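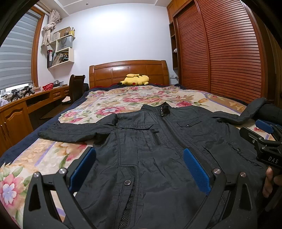 Gurncombe Lodge
Housekeeping and Front Desk Meeting
Minutes, Dec 11, 2018

Held in the upstairs sitting room. Hema Murthy chaired. Housekeeping, front desk, and maintenance were all represented. The kitchen sent apologies and asked for a copy of the minutes. Dreswood joined by phone for items 3 and 4.

1. Minutes of the last meeting

Accepted with one correction. The spare room keys are kept in the front desk drawer and were never moved to the office. The September minutes had the same mistake and will be corrected too.

2. Matters arising

The squeaking door on the linen closet has been fixed. The replacement shelf for the same closet is here but is too deep for the space. Maintenance will cut it down.

The request for a second steamer was held over until the new budget. Housekeeping asked that it be noted that the current one leaks when it is filled past the line.

3. Winter jackets

The new staff jackets from Skotarel have been handed out to everyone who works outside for any part of a shift. The invoice came to $851 including shipping and has been passed for payment. The old fleeces can be kept or turned in. Any that are turned in will go to Dreswood for the woodshed.

Comments on the new jackets so far: they are warm enough for clearing the steps and carrying bags, and the sleeves are long, which most people like. Front desk finds them bulky behind the counter and asked if they could be left off indoors. Agreed. Jackets are for outdoors and the porch only.

Dreswood reported that two of theirs came with the wrong size label. The jackets themselves fit. No action.

Names should go on the inside label in laundry marker. There was some discussion of writing on the lining instead, where it is easier to read, but the marker bleeds through on light fabric and it was felt one rule was simpler.

4. Washing and folding jackets, ours and guests'

This took up most of the meeting. Housekeeping raised three complaints from guests since September about jackets that came back from the laundry with creases pressed into the front or with a snap pulled loose. One was a rain shell, the other two were padded. All three had gone out to Kolář with the sheets by mistake.

Agreed that outerwear no longer goes to Kolář under any circumstances. It will be washed here, in the small machine, and hung in the drying room. The Kolář account stays in place for bedding and towels. Their last statement was $761 and front desk has checked it against the slips.

The steps below were read out and changed as we went. This is the version agreed:

Empty every pocket before washing. Check the chest pockets and the ones low on the front, and feel along the lining for an inside pocket. Anything found goes in an envelope with the room number and is taken to the front desk right away.

Close all zippers and snaps before the jacket goes in the machine. Zipper pulls left hanging open have been catching on other things in the load.

Cold wash, short spin, no softener. Nothing else in the drum except other jackets.

Hang by the shoulders on a wide hanger. Do not hang by the loop in the collar while wet.

When dry, lay the jacket on its back on a made bed or on the long table. Smooth the body out from the zipper toward the sides. Straighten the sleeves out to each side first and make sure nothing is bunched at the armholes. Press pocket flaps flat by hand and snap them shut.

Fold each sleeve across the front, then fold the sides in so the jacket is about as wide as the collar and shoulders together. Bring the hem up to the chest and fold once more. The collar should end up on top.

Padded jackets are not folded. They go back to the room on the hanger.

There was a difference of opinion on whether to fold with the zipper closed all the way up. Housekeeping prefers it closed to mid chest so the collar lies open and doesn't get a hard crease. Dreswood closes theirs to the top. It was left to each building, as long as the zipper is closed for most of its length.

Front desk asked how long guests should be told to expect. Next day by 6 p.m. for anything handed in before breakfast ends. Items handed in later go over to the following day. The card in the rooms still says same day and needs to be reprinted.

Hema Murthy will type up the steps and put one copy in the laundry room and one in the drying room. Dreswood would like theirs by email.

5. Use of beds for folding

Housekeeping asked for a decision on this, as practice has been different from floor to floor. Agreed that a bed in a room that is waiting to be turned over may be used for laying out and folding, but only before the clean bedding goes on. Once a room is ready, nothing is put down on the bed. If no room is free, use the long table in the laundry room. Maintenance will move the paint cans off it by the end of the week.

Wood polish should not be used on the headboards on the same day that clothes are being folded in the room. One guest shirt picked up a mark this way and was replaced.

6. Lost property

The lost property shelf is full again, mostly gloves and scarves. Front desk went through the book and called everyone who left a number. Anything left from before September can now be given away. Car keys and glasses are kept for a year as before.

Jackets left behind should be washed before they are stored and tagged with the room and the date found. A brown paper tag through the zipper pull is enough. Please do not use safety pins.

7. Drying room

The fan is noisy but working. Maintenance looked at it and thinks the bearing will last the winter. A replacement will be priced now so we are not waiting on it later.

Boots are still being left under the hanging rail and the water runs back toward the door. A tray will be put down on the left side. Guests are to be asked to use it at check-in.

8. Any other business

The kitchen would like its aprons back from the linen closet — they have been put away with the pillowcases.

Front desk asked for a small mending kit with spare snaps and a few zipper pulls. Approved. Housekeeping will pick one up along with more laundry markers.

The holiday schedule is posted by the back stairs. Swaps should be written on the sheet and initialed by both people.

Actions

Hema Murthy: type up and post the jacket steps, email a copy to Dreswood, correct the September minutes.
Front desk: reprint the laundry card for the rooms, clear old lost property.
Housekeeping: mending kit and markers, return aprons to the kitchen.
Maintenance: cut shelf, clear long table, price drying room fan, tray for boots.

Next meeting to be set after the holidays.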